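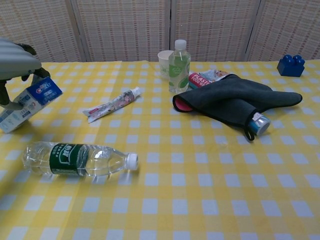

Search Levuno
Type and press enter
No results? Try fewer words

About Levuno

Most event companies start this page with a sentence about making dreams come true. We've read a lot of those pages, and we don't know what they mean. Levuno rents tables, chairs, linens and tents for weddings and family parties, and we send people to set them up and take them down again. If you want us to run the day as well, we can do that, though plenty of our customers don't need it and we'll tell you so on the first call.

Mehrangiz Esfahani started the business after five years as a banquet manager at a hotel, where she watched couples pay for upgrades they never noticed on the day. Chair sashes were the one that bothered her most. Hryhorii Holovko came in a year later with a truck and a low opinion of pop-up tents. The two of them still own the company and there are no outside investors.

What we're skeptical about

Packages. A gold package exists so that the silver one looks cheap. We price by the item, and the list we email you is the same list we use in the warehouse. It's long and a bit ugly. Delivery is on it, and so is the Saturday late pickup fee, which people complain about and which we've kept.

Trends. We were told we had to buy farm tables, then that farm tables were over, then that they were back. We own 16 of them. They're heavy, they need four people to move, and they take up room in the truck that round tables don't. If you love them, rent them. If somebody on a wedding blog loves them, have a look at the rounds first.

Guest counts. A couple says 100 and the RSVPs come back at 132, and now the tent is the wrong size. We ask for your list of names instead of a number, early, and we ask again three weeks out. It annoys people. We'd sooner have that argument by email in spring than on a lawn in the afternoon with the caterer waiting.

"Preferred vendors." At many venues that phrase means somebody is paying somebody. We do pass along names when we're asked. Pandari bakes cakes that hold up outdoors, and Grelo is a two-person flower shop that answers its phone. Neither one pays us and we don't pay them. You should still get another quote.

The tents

We get more questions about tents than anything else, so a few words. Our frame tents come from Bagheri, and we've used the same model long enough to know where it leaks (at the gutter between two joined sections, if the gutter is hung badly). Hryhorii checks that gutter himself. We don't put up tents in high wind, and the contract says so in large type. In July we took one down two hours before a rehearsal dinner and moved the dinner into a garage. The family was not happy with us that evening. They did hire us again for the anniversary, but we wouldn't read too much into it.

Reviews

We have good ones and a few bad ones. We don't ask for reviews at pickup, when people are tired and will say anything to get us out of the driveway. One of the bad ones is about stained napkins and it's fair. We changed laundries after that. Another says our office is hard to find, which it is. Go past the tire shop and look for the green door.

Working with us

Call or write with your date, the address, and some idea of what's under the grass. Sprinkler lines matter more than the color scheme at that stage. Mehrangiz answers most of the email. You'll get a price list, a sketch and a deposit amount, and we won't call you back to ask whether you've decided.

Page last updated August 19, 2023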